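Open Day at Zurcombe: Watching a Robot Get Its Hands Into a PC

May 31, 2022

Doors at nine, coffee gone by quarter past. The Zurcombe workshop is a long low building behind a tire place, easy to miss, and the sign for the open day had blown over by the time I pulled in. Parking on the grass. Name badge, visitor glasses, a handout I left on a chair somewhere before I'd read it.

What people came for was the computer bench. Zurcombe has been working on desktop PCs, the plain office kind that come out of schools and insurance offices by the truckload, and wants a robot to do the fiddly inside work on them. Drives, processors, memory. Parts out, parts in. The refurb trade does all of it by hand right now and the pay isn't great, so the hands keep leaving.

Wyn Llewellyn runs the bench. Tall, quick talker, sleeves pushed up. Used to fix copiers for a living. "Copiers teach you patience," Llewellyn told the first group, "and then they take it away again."

We went in by group, 16 to a group, shuffling along a taped line on the floor. I was in the second. A kid in front of me kept asking if it could do a PlayStation. (Not yet.)
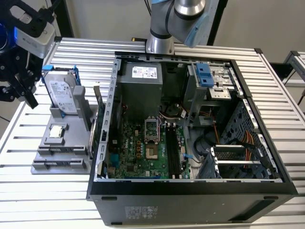

The computer bench at Zurcombe, with a hard drive and a processor parked in the tray next to the open tower.

The tray is the part Llewellyn wanted to talk about. Gray, 3D-printed, full of pockets and slots. Everybody looks at the arm, nobody looks at the tray, was the complaint. But a gripper does a lot better when the drive stands in the same spot every time, upright, caddy and all. The processor gets its own square recess. They went through a lot of versions. Early ones held the drive too tight and the whole tray came up with it, which I would have paid to see.

Then the socket. You have to open the cover on a processor socket before anything can go in, and there are pins in there you do not want to touch. Ever. Llewellyn held up a board from the scrap bin with a bent patch on it and passed it down the line, and people went quiet the way they do around a broken tooth. That one was done by a human, for the record. Llewellyn, as it happens, first week on the job.

Somebody asked about speed. Slow, was the answer. Slower than a decent tech by a good margin, and the team doesn't hide it. The idea is that it can be slow all night. A woman from Bruseo, the recycler two towns over, was writing all of this down and didn't look put off. She told me later that Bruseo has 200 towers sitting on pallets at any given time and would take slow over not at all.

Two companies have signed on to trial the setup in November. Clotov is one, a refurbisher that sells mostly to libraries. The other is Vakulenko, who do repairs and who sent a whole carful of people to the open day, all in matching jackets. They asked the best questions and also ate most of the donuts.

The blue latch on the drive cage came up a lot. It's a nice thing for a person, you pinch it and the cage lets go. For a gripper it is a small plastic problem. Every PC maker does its latches different too, so what works on this tower may be no use at all on the next one off the pallet. Llewellyn figures latches are most of the job. Cables are the rest of it. A cable never lies the same way twice and there is no tray for that.

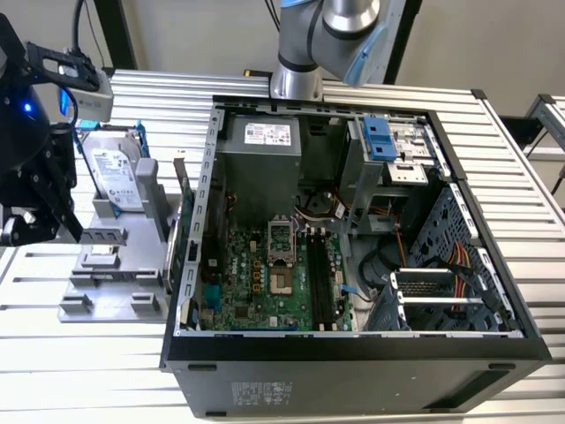 Can the robot work on any brand of desktop?
Only a handful of models so far. Each new case needs its own setup, and Zurcombe is starting with the office towers that recyclers see most.

After the bench there was a short talk in the back room, projector acting up, and a table of take-home stuff. I got a printed slot piece that I have been using as a pen holder. The afternoon groups had it easier, less of a line. If you go to the next one go late.

One last thing from Llewellyn, caught by the door with a sandwich. I asked what the team would fix first if they could fix anything. No pause at all. "Screws," through the sandwich. "Ask me about screws next year." The next open day isnt on the calendar yet but they're taking names at the front desk, and thats where I left mine.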